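Open day set-up guide, Lenau gripper table - Hafiz Nasution, Plostitz

4. Cloth on table, smooth it flat. Props out. Box on, wait 50 seconds.
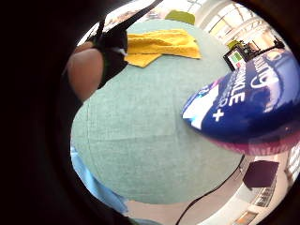

5. Visitors go one at a time. Show the grip first, slowly, then hand over. Keep the yellow cloth and the blue bottle within reach of whoever is holding. No running commentry.

6. Strap snug - one finger under it. Check cables before 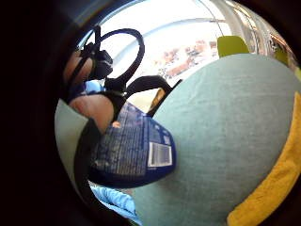 every turn, and again after lunch. Loose plug = stop.

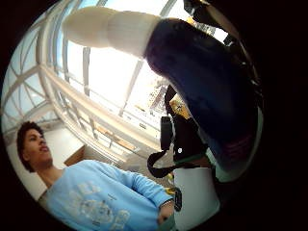 Fig. 3. Visitor under the skylight, gripper view.

CAUTION: 11 minutes per group, max. Queue stays behind the line.
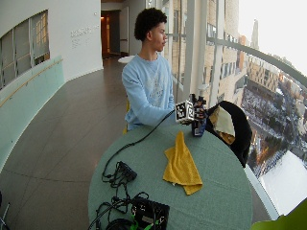 Can children have a go?
From age 11, with an adult beside them. Younger ones can watch teh screen.

7. Power off. Coil leads.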